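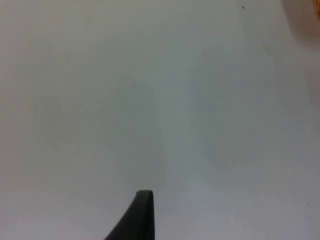
3 August 2019

Word count: 2,179

Well, I finally got going on the travel piece again! I had 60 words when I sat down after breakfast (most of them were the title and my name) and then the whole ferry chapter just sort of fell out. Sverre's soup, the wrong bus to Brosden, Pierina singing at the ticket window, all of it. I still can't remember what the hotel was called so it's just "the hotel" for now.

Afaf wants 3,000 by the time we meet up, and she's going to read it out loud to Chelsea, which makes me want to hide under a blanket. The bit about the rain is too long. I know it is. I like it though, so it's staying until somebody makes me take it out.

Took a break and walked down for peaches, got 2, ate both on the way home and had juice all down my wrist. Called Mom. She thinks I should put in more about the food. Tomorrow the lighthouse part, and I need to dig out my notebook from January!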